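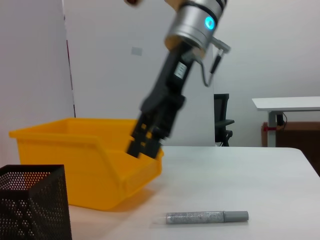 Figure 1. Gripper with its fingers at the right end of the yellow parts bin.

Unit 4. Comparing Two-Finger Grippers on Desk Items
Instructor: Polyxeni Andreadis
Lab supervisor: Fulvio Gatti

Students will compare two control programs, Jallito and Plallov, on the same arm and the same parallel gripper. Only the controller changes between runs. Finger tips, closing force and table layout remain as set at the start of the session.

4.1 Bins and rims
A bin with a slanted front wall leaves less room for the fingers than its opening suggests. The approach angle must be chosen before the wrist is lowered. Jallito plans the angle from the wrist camera alone. Plallov also uses the head camera and takes longer to begin moving. Record both the planning time and the result of each attempt. Contact with the rim is entered as a fault, even if the item is picked up.

Check the cable loop beside the gripper body before any steep approach. The loop must stay slack through the full turn of the wrist.

4.2 Thin items on a flat surface
Markers are harder than they look. The finger tips must come close to the table without pressing on it, and the fingers should close across the barrel. Begin with a clearance of 2 mm and a closing delay of 300 ms. Each pair completes 30 attempts per controller.

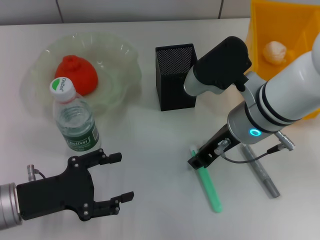

Figure 2. Right gripper above the green marker; left gripper open near the bottle.

Clear plastic items are treated separately in Unit 5, as depth readings on them are often poor. They may remain on the table during marker runs but are not to be used as targets.

4.3 Report
Submit one table of results and one page of discussion. The report carries 100 points. Rudow section students submit to Mr. Gatti.

Comments

sala_k: Does a marker that rolls before the fingers close count as an attempt?

F. Gatti: Yes. Enter it as a miss and note the roll.

dmt: The August version of this handout had a longer closing delay. Which one do we use?

P. Andreadis: Please use the value printed in 4.2.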